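Magazine > Food > Home Baking

I have been trying to bake my neighbor Letay Araya's honey bread since August, and I've now ruined 11 loaves of it. Eleven! She makes hers on a Sunday with the radio on, chatting the whole time, and never once looks at a scale.
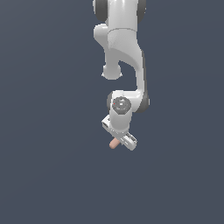
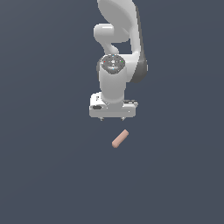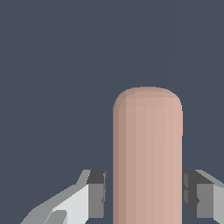 My trouble is the second rise. I get impatient (I always have, ask my mother) and shove the pan in the oven while the dough is still sulking at the bottom. Letay pokes hers with a knuckle and waits for the dent to fill back in slowly. Mine springs up like a trampoline, and in it goes anyway.

So last week I drove over to Renato Iturra's bakery, Ondia, and begged him to let me watch. He starts at 2 in the morning, which I do not recommend! He told me my kitchen was too cold and my yeast was probably older than I thought. I went home and checked the jar, and oh dear.

Loaf number 12 went in on Saturday with fresh yeast and a bit more coriander, after around two hours on top of the fridge. Letay had a slice with butter, then asked if she could take the heel home.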